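Moisture Uptake in Woven Storage Baskets
Project report, second-year Materials and Products module
Si-eun Jang and Seul-gi Jeon
Submitted 9 Nov 2018

1. Aim

The project measured how much water unsealed basket materials take up from humid air, and whether the type of weave affects the rate. The question came from the Wiromby housing study, in which tenants reported mould on baskets kept in kitchens without extraction.

2. Background

Plant fibres exchange water with the surrounding air until they reach equilibrium. Bark slows this exchange along the length of a stem but has little effect at the cut ends. A close weave also holds still air between the strands, so the inner faces may lag behind the outer ones. Most published values refer to sawn timber. We found few for whole stems and fewer for straw.

3. Materials

Test pieces were cut from three types of stock: peeled willow rod, unpeeled branch and plaited straw. All were bought from Kistura in one order to limit variation between batches. Pieces were trimmed to a dry mass close to 18 g. Finished items were excluded from weighing because their joints and bindings could not be controlled. Open and close weaves both occur in ordinary household use, often on the same table.

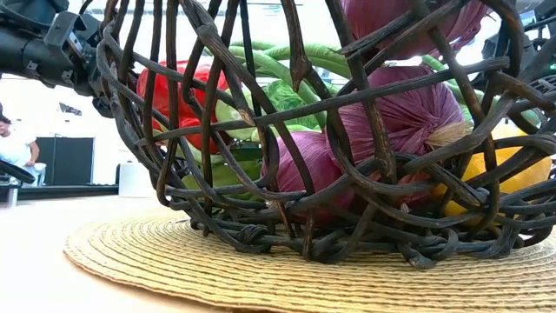

4. Method

Each piece was dried in the oven until two readings in a row agreed, then hung in a sealed cabinet over a saturated salt solution. Mass was recorded every 4 hours on the first day and daily after that. The cabinet was opened for as short a time as possible and the balance was zeroed before every reading. The full run lasted nearly 1000 hours. A second run, using small woven panels in place of single stems, was carried out in the Urban laboratory under the same conditions.

5. Results

Plaited straw gained mass fastest and levelled off first. Peeled willow followed a similar curve at a lower rate. Unpeeled branch was slowest throughout and was still gaining slightly when the run ended. Sealing the cut ends with wax reduced the early gain in unpeeled branch but made little difference to straw.

In the panel tests, close weaves lagged behind open weaves of the same material. The gap narrowed with time and was within balance error by the final reading.

6. Sources of error

The Revside humidity logger drifted during the first run and was recalibrated before the second. Early readings should be treated with caution. Bark was lost from two of the unpeeled pieces during handling, which lowered their recorded mass.

7. Further work

A longer run is planned for January, with unpeeled branch held in the cabinet for 3000 hours. Drying rates will be measured in the same session, using the existing panels.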